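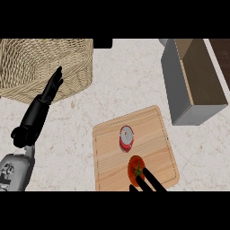
Why Does Grandma's Bread Taste Different? A Project on Sourdough, Flour and a Very Old Mill

Driss Cherkaoui
Food and Local History, spring project report

How I picked this

My first idea was the history of the railroad in Hollenstein, but two other people in class had already signed up for trains. So on the walk home I was thinking about food (I usually am) and remembered an argument my grandmother has with my aunt every single holiday. My grandmother says bread made with Hollenstein mill flour tastes different from bread made with supermarket flour. My aunt says flour is flour. I figured I could finally settle it, or at least get a grade out of it.

My question ended up being: can regular people taste the difference between stone-milled flour and ordinary store flour when everything else in the bread is the same?

A little about the mill

The Hollenstein mill sits where the Trorov creek bends, behind the feed store. It was built in 1879, and the date is carved over the side door, which is the door everybody uses. I went there on a Thursday after school and the miller let me stand next to the stones while they were running. It is so loud! You feel it in your teeth. The flour comes down a chute into a sack and it smells kind of like popcorn, which I did not expect at all.

He told me the stones get taken apart and recut by hand, and that his father taught him how to do it. I asked how long it takes and he said "too long." He also explained that stone milling crushes the whole grain together, so more of the bran and the oily part of the seed (the germ) stays in. Roller mills, the kind big companies use, separate those parts out, and for white flour they mostly stay out. Flour with the germ in it goes stale faster, so he told me to keep mine in the freezer. I forgot for the first week and then remembered.

Getting a starter going

I wanted to use sourdough because that's what my grandmother makes. A starter is just flour and water that you leave out and keep feeding until wild yeast and bacteria move in. I started mine in March in a pickle jar and named it Bikau, after the village my grandmother comes from.

Bikau was not a good starter at first. On day three it bubbled like crazy and I thought I was a genius, and then on day four it went totally flat and smelled like nail polish remover. I read up on it, and the early bubbles usually come from other bacteria that die off once things get more acidic. You're supposed to keep feeding it. I kept feeding it. By the end of the second week it was doubling after each feeding and smelled like yogurt, much better.

How I baked the loaves

Each loaf used 800 grams of flour. I kept the water, the salt and the amount of starter the same for both kinds, and I baked them one after the other in the same pot, at the same oven setting. The stone-milled flour soaked up a lot more water, so that dough felt stiff and the other one felt like pancake batter trying to be dough. I thought about adding extra water to the stiff one, but then I would have changed two things at once, so I left it alone.

My first pair of loaves was a disaster. I let them rise overnight on top of the fridge, where it's warm, and they had collapsed by morning. We ate them as toast. The second pair I put in the basement and they came out fine — a little flat, but fine.

The taste test

I set up a table outside the cafeteria with the two breads on plates marked with a star and a circle. I didn't tell anyone which was which. The stone-milled bread was darker, and people kept guessing from the color, so I had them close their eyes. Each person tried both and told me if they tasted the same or different, and which one they liked better.

I got 40 people to do it. Of those, 31 said the breads tasted different, and 9 said they were the same. Of the 31 who noticed a difference, 19 liked the stone-milled one better and 12 liked the store flour. The most common words for the stone-milled bread were "nutty" and "sour." One kid said "dirt," but he went back for more.

What I think it means

My grandmother is right that there's a difference. I can't say she's right that it's better, since 12 people would disagree with her. (She says those 12 people need to visit her kitchen.)

There are problems with my test, too. Store flour was white and mill flour was whole grain, so I was really comparing two things: how it was ground and how much of the grain was left in. To be fair about it I'd need a whole grain flour from a roller mill. Ondard, the bakery on the square, uses one and offered to sell me a bag, but I found that out after I'd already run the test. Texture gives things away as well, even with your eyes shut.

If I had another month I'd do it again with that flour, and I'd bake everything on the same morning. Bikau is still alive in the fridge, and I have plenty if anyone wants a spoonful. Bring your own jar.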